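Peston Community Shop: progress report on the counter and small goods refit

Prepared by Fuad Tufa, shop manager
Wed 11 October

Period covered

This report covers the work done since the grant was released in August. It deals with the counter area, the small goods displays and the first stock lines. The storeroom shelving is a separate item and will be reported on when the second payment is claimed.

Work completed

The old counter has gone. It was too high for customers using wheelchairs and the flap no longer closed properly. The replacement came from Zallholm and was fitted over two evenings so that the shop did not have to shut. The new top is lower by a hand's width and has a clear stretch on the customer side for setting down a bag or a purse.

The till has been moved to the window end. Staff can now see the door while serving, which they could not do before. The electrician added one double socket under the counter and tested the existing ones. His certificate is in the grant folder.

Display racks were bought from Bekano at a cost of £129. We looked at wire stands as well but they took up more depth and small boxes tipped through the gaps. The clear stepped racks let people see the back row over the front row, and they can be wiped down with a damp cloth at closing.

Stock

We agreed in the application to try small goods beside the till for a trial period before ordering in quantity. Four kinds of goods were proposed: chocolate bars, boxed biscuits, small boxed toiletries, and cards. The first three are in. Cards are waiting on a supplier, as Belay changed their minimum order after we had priced it and the new figure is more than we want to commit to. I have asked two other firms for prices.

Chocolate is bought in mixed cases. Biscuits are bought by the box and the shortbread is for people who want something to take when visiting. Toiletries are the slowest to price, because the supplier's own labels have to stay readable and our price sticker has to go somewhere else on a small box.

Staff have asked for a written layout so that the racks look the same whoever opens up. A draft is on the noticeboard. Tall boxes go on the top step and flat things lower down. I expect to change it once we have a full month of sales to look at.

Spending to date

Small goods stock has cost £468 so far. The racks are as given above. The counter invoice has been paid in full and a copy is attached, with the fitting charge shown separately as you requested. There is no overspend on any line. The money set aside for cards has not been touched.

Matters arising

The lower counter means there is less room underneath, and the carrier bags have had to move to a hook on the wall. This works but is not ideal when two people are serving. A narrow drawer unit would solve it and I will get a price before the next report. I am not asking for extra money for this.

Two customers said that the price labels on the small goods were hard to read. We have changed to a larger type and put the price on the rack edge as well.

Delivery days have settled down. For the first few weeks the biscuits and the chocolate came on different days and staff were filling racks during the busiest hour. Both now arrive before opening.

Small goods display 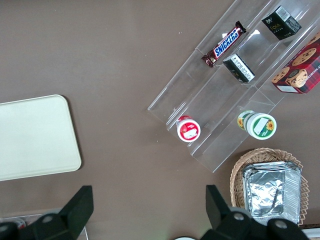 Will the racks stay beside the till once the trial is over?

They will stay if sales cover the cost of restocking, and we will decide that with you after five full months of figures.

Next steps

Choose a card supplier and place a first order. Price the drawer unit. Finish the layout sheet and take down the draft. Carry out a stock check on all small goods and write off anything past its date, with the value recorded.

The next report will include sales by line and the stock check results. Receipts for this period are in the grant folder in the shop office and can be seen during opening hours, or I can send copies by post.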